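제목: Re: [kedutex-users] 메모리 삽입 플래너, 접근 자세에서 자꾸 멈춥니다

안녕하세요, 지난번에 글타래를 끊어 먹고 이제야 이어 씁니다. 수요일 밤에 로그를 다시 돌려 봤는데 재미있는 게 나왔어요!

> 케이스를 눕힌 상태에서 접근 자세를 뽑으면 플래너가 시간 초과로 떨어집니다.
> 충돌 메시를 단순화하면 풀리는데, 그러면 드라이브 케이지 쪽 여유를 믿을 수가 없네요.
> Volent 쪽 설정 문제일까요?

저도 처음엔 Volent를 의심했는데 범인은 충돌 검사 순서였습니다. 케이스 메시를 1,220개 조각으로 나눠 놓고 매번 전부 검사하고 있더라고요. 손목 주변만 먼저 거르게 바꿨더니 계획 한 번에 305ms가 나옵니다(전에는 초 단위였어요…).
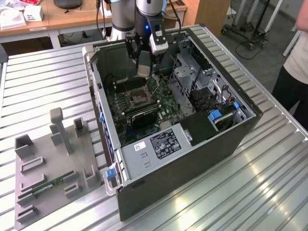 그리고 관절 한계 여유를 너무 빡빡하게 잡아 둔 것도 한몫했어요. 케이스 안으로 수직에 가깝게 내려가는 자세는 역기구학 해가 몇 개 안 되는데, 여유를 크게 주면 그마저 다 버려집니다. 저는 시드를 직전 자세로 고정해 놓고 씁니다. 손목이 갑자기 휙 도는 해도 같이 줄어서 케이블 걱정도 덜었고요.

메시를 거르는 코드는 Cleder 브랜치에 올려 뒀습니다. 옵션 이름이 좀 엉망인데 이번 주 안에 고칠게요.
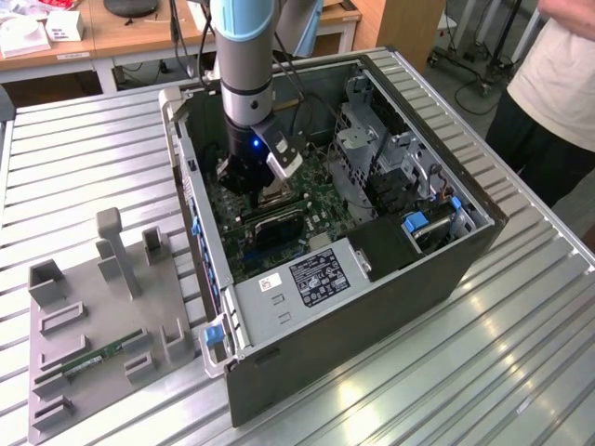 Godoy 포럼에서는 거르는 반경을 고정하지 말고 속도에 맞춰 늘리라는 답글이 달렸습니다. 맞는 말 같아서 해 봤더니 느린 구간에서는 확실히 가벼워지는데, 빠른 구간에서는 이득이 거의 없네요. 일단 기본값은 고정 반경으로 둡니다.

다음은 인식 쪽 얘기! 손목 카메라로 슬롯 자세를 잡을 때 저는 슬롯의 긴 변 하나만 보고 맞췄는데요, 나란한 슬롯이 여럿이면 한 칸 옆으로 붙는 일이 생깁니다. 그래서 양 끝 래치를 같이 찾게 하고 테스트용 236장을 다시 돌리는 중입니다.

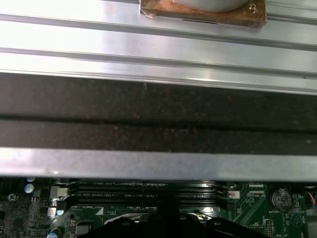
래치보다 보드에 인쇄된 글자를 기준점으로 쓰면 어떠냐, 보드 기종이 바뀌면 템플릿만 갈면 되지 않느냐는 의견도 목록에 올라왔죠. 솔깃하긴 한데 금속에서 튀는 반사 때문에 글자가 날아가는 프레임이 걱정입니다. 신뢰도가 낮을 때만 글자 쪽을 보는 식으로 섞어 볼까 해요. 해 보신 분 계시면 파라미터 좀 나눠 주세요.

아, Kedutex 빌드는 81번 이후로 받으셔야 합니다. 그 전 빌드는 새 옵션을 조용히 무시해요(저도 여기서 한참 헤맸습니다 ㅠㅠ).

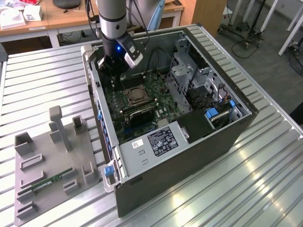 메모리 슬롯 위쪽의 그리퍼. 왼쪽은 3D 프린트 고정판

설정 파일은 브랜치의 config 폴더에 같이 넣었습니다. 돌려 보시고 시간 초과가 또 나면 로그째로 보내 주세요.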